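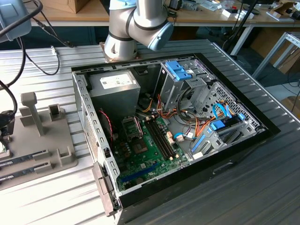 An open desktop computer case on a slatted metal table.

Ildikó Bodnár wrote most of Durkik, her short book on attention and habit, between April and the end of winter. She practises for 15 minutes each morning, eyes open.

"The self is a running commentary," she says. "I label the thought and go back to the breath — no analysis."

Her draft ran to 710 pages. Editor Ans Koster cut it to 204, mostly by removing the chapters on dreams.

"I disagreed at the time," Bodnár says. "I've kept them in a drawer. I may rework the one on grief."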